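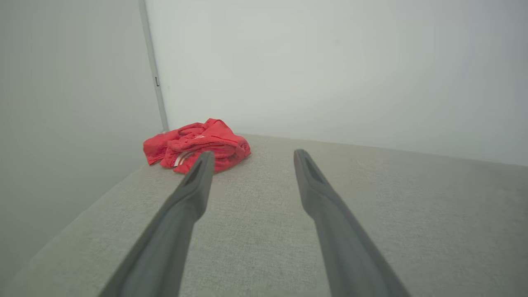 Why Do Clothes Crumple?

Have you ever dropped your favorite sports shirt on the couch, gone off for a snack, and come back to find it full of wrinkles? It happens to all of us, even grown-ups!

Cloth is made of threads, and threads are made of teeny tiny fibers, finer than the hairs on your head. When cloth lies in a heap, the fibers get bent, and if they stay bent for a long time (all night, say) they start to settle that way. Cotton is especially bad about this. Polyester, the slippery kind of cloth in lots of team shirts, springs back much better.

Try it yourself! Scrunch up a cotton sock and a sports sock, wait 60 minutes, and then spread them out flat. Which one has more creases?

Written by Rajeshwari D'Souza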